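Bin picking data: how many grasps before you train?
Started by fendthorpe_kb, Friday, March 19, 2021

fendthorpe_kb wrote:
We hit 793 logged grasps on the block bin last night and I'm thrilled! The plan was to get to 300, train something small, and see where it falls over. Then we kept going, because the collecting is fun once the reset routine settles down. So do I stop now and train, or push on with the same blocks?
- Kamrul Bepari

zinden_loop wrote:
Train now. You should have trained at 300, to be blunt. Every batch you add without looking at a model is a batch you may be collecting wrong.

Evaristo Ibarra wrote:
I don't agree with zinden. At Asbridge we trained early on a small set and spent two weeks chasing failures that went away with more data. What I'd ask is how you reset. Do you shake the bin, or place the blocks by hand?

fendthorpe_kb wrote:
By hand, dropped from a little height, 40 grasps per session. I try to leave some leaning on the wall and some close together, those are the good ones! Same gray bin every time, clamped at the rim so it can't creep. Red-brown and dark green blocks, KUKA arm coming in from the right.

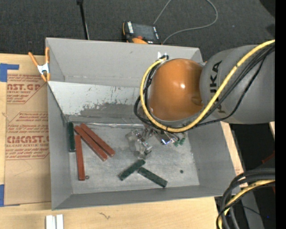
Re: wall cases

zinden_loop wrote:
OK, that green one up against the left wall is what I'd want more of. Tag those separately.

Evaristo Ibarra wrote:
Same for the two reddish ones lying side by side. And keep your failed grasps - we threw ours out at first and I still regret it.

dufour_fan wrote:
Hand placing worries me. People have habits. We had 18 sessions where one corner hardly ever got a block.

fendthorpe_kb wrote:
Ooh, good one, I'll plot the start positions tonight. Failures are all kept. I'll train on what we have and keep collecting in the meantime - sorry zinden, you only get half a win.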